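Skitutis: Household robots are not ready for the kitchen, but the distance is getting smaller

Gornberg, 12th June - The company Skitutis today publishes the results of its household chores study. The question was simple: can a machine do small kitchen work without help of a person? 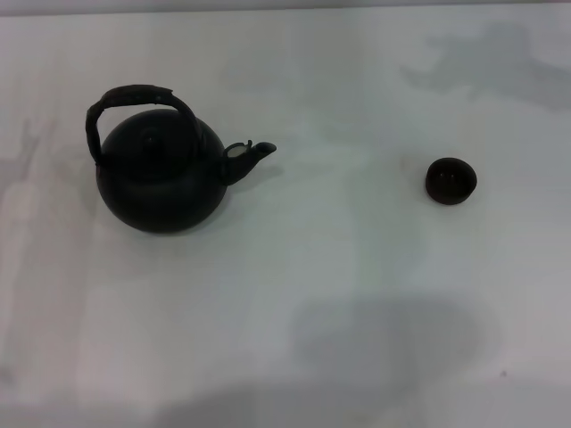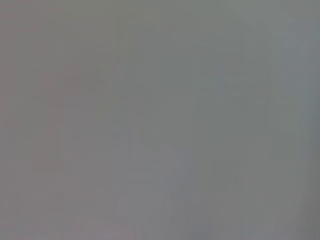
Tea task: black teapot on the white table (first picture); wrist camera view, gray and without sharp detail (second picture).

In the study, the robots made 3,439 attempts at 19 chores. They finished 1,778 of them without help. Folding towels went better than the team expected. Small round things, such as lids and cups, remain difficult.

"We can not yet promise a robot which makes the tea every morning," says Arnel Sarmiento, head of the study. "One half of the attempts is good for a laboratory. For a family it is too little."

Gunther Lenz, responsible for the partner program with Arkby, adds that shops ask for the same abilities, mostly for shelves and packing.

The next results will be published in December.

Press contact: Skitutis, Gornberg office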